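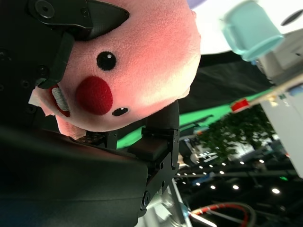
Figure 3. Pink plush toy with red nose; teal cup behind.

4.2 Soft items among the tableware

Plush toys were the hardest category to sort in the Sauerland set. Not hard to recognize, everyone knew a toy when they met one. Hard to place. Cups go with cups, plates with plates, and a toy goes wherever there is room left, which in practise meant on top of the dishes. We had 1,350 placement records from the Prekon rooms and the soft items account for most of the disagreements between coders. Full table in the appendix.

Two coding rules were tried. Rule A: a toy on a plate is coded as "on plate", same as food or a spoon would be. Rule B: a toy is coded by its own final spot and the plate is ignored. Rule A is simpler. It also gives odd results, a plate with a toy on it counts as a plate in use and drops out of the stacking counts. Rule B keeps the plate but loses the contact, and the contact is what the hygiene people at Arkeo wanted.

Fabric matters more than size here. Fuzzy surfaces shed, pick up crumbs, hold on to damp. A small toy with pile fabric was scored higher for cleaning effort than a big smooth one (see 4.4). Parts that stick out, noses, feet, pom-poms, were scored seperately under the Ternari scale because they touch the dishes first. Color was recorded but not used.

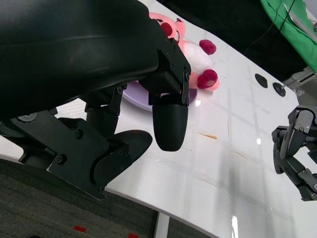 Eckhard Wunderlich objected to Rule A at the coding meeting on the grounds that a plate under a toy is doing the job of a shelf, and should be coded as a shelf until someone eats off it. Fair point. We did not have a shelf code for tableware and adding one at that stage meant recoding 13 rooms. Left as is.

What we did instead: kept Rule A for all plates and saucers, added a flag for soft contact. Flagged plates go back into the stacking counts at full weight. Agreement between the 2 coders went up after the flag came in, mostly on plates, hardly at all on cups. Cups remain a problem. A toy next to a cup is "adjacent" for one coder and "separate" for the other, and the manual gives no distance. Needs a fix before the second round of rooms.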